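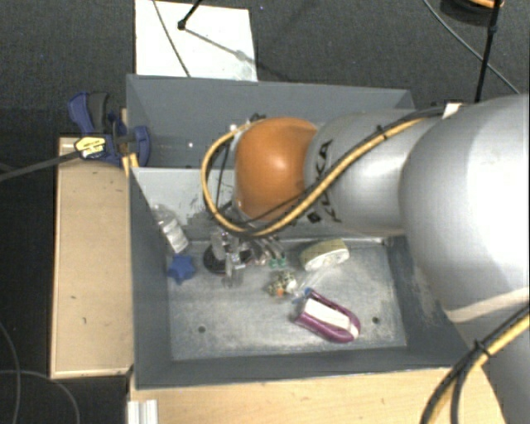

I've been throwing left-handed in an over-35 baseball league for long enough that my elbow has opinions, so when the Truseck radar unit got passed around our dugout in March I was the one who said no thanks, I don't need a gadget to tell me I'm slow. Then I borrowed it for one bullpen session and ordered my own that night. So much for that.

The Truseck is a little pocket radar that sits on a tripod behind the catcher (or behind you, but more on that in a minute) and reads your pitch speed. It pairs with your phone and keeps a log. It holds up to 1000 pitches before it starts writing over the old ones, and I'm at 702 as I type this, so I feel like I've given it a fair shake.

First, the good stuff. It's fast! The number pops up before my catcher has the ball out of his mitt, and the digits are big enough that I can read them from the mound without squinting. I checked it against the Jamex gun that Oduor Nyanda brings to our games, the older handheld kind with the trigger, and on fastballs the two never disagreed by more than a single mile an hour. Oduor was a little smug about that, like he'd built the Jamex himself, but fair enough.

Off-speed is where it gets wobbly. My changeup is not a hard pitch – let's leave it there – and when I really pull the string the Truseck sometimes misses it completely. You get a blank line in the log and a sad little beep. There's a sensitivity setting buried under "Session," then "Advanced," and turning it up helped a lot, but then it started picking up my catcher's throws back to me. I ended up with a very flattering average until I figured out that half of it was him.

Placement matters more than the booklet lets on. Behind the catcher is best if you have a net to protect it. Behind the mound works too, but you want it high and in line with your arm slot, and for a lefty that means ignoring the diagram, which only shows a righty. I fooled around with it for most of an evening before I got steady readings.

The battery lasts me 3 bullpens, and I throw long ones. It charges over USB-C and you can use it while it's plugged in. The tripod it comes with is junk. One leg slipped the first week and the whole thing went face down in the dirt. The radar was fine, the tripod is now in my trunk, and I use an old camera one from my closet.

The app is called Dravorero (no idea) and it's okay. Graphs, session notes, a way to tag each pitch by type. The tagging is clumsy because you have to do it after the fact, and by then I can't remember if number 14 was a cutter or just a bad fastball. Leilani Mercado, who catches for our Thursday-side rivals, pays for the Kassa app and says hers lets the catcher tag from a wristband. I'm a bit jealous of that one. If Truseck adds something like it I'll be first in line.

Has it made me better? Well, I can see now that I lose velocity after pitch 20 or so, every single time, and I've started taking a longer break there – my last few innings have felt a lot less like batting practice for the other team. My coach from high school told me the same thing for years and I didn't listen to him either.

Four stars. I took one off for the tripod and the changeup thing. If you pitch lefty, raise it up a few inches higher than they tell you and nudge it toward first base, and check the log for your catcher's throws before you brag to anyone.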